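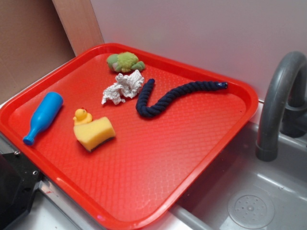
Workbridge opened the Custden site in September under the second part of the Callonell grant. The job training course for parents returning to work now meets three mornings a week, with child care in the next room. Most of the child care budget has gone to staff hours. What was left paid for basic supplies, and small things like the red plastic tray and the green plush toy fall under that line. We do not expect to ask for more there.

Enrollment for the period was 67. Eight people left before the end of the course, most of them over shift changes at jobs they already had. We have moved the resume session to an earlier week so that people who leave early still get it.

The bus from Ferreira remains a problem. The first one arrives after class starts, and the transit office has not answered our second letter. We would like to move unspent travel money into ride vouchers and need your approval before the next payment.

Report submitted Saturday, October 29, 2022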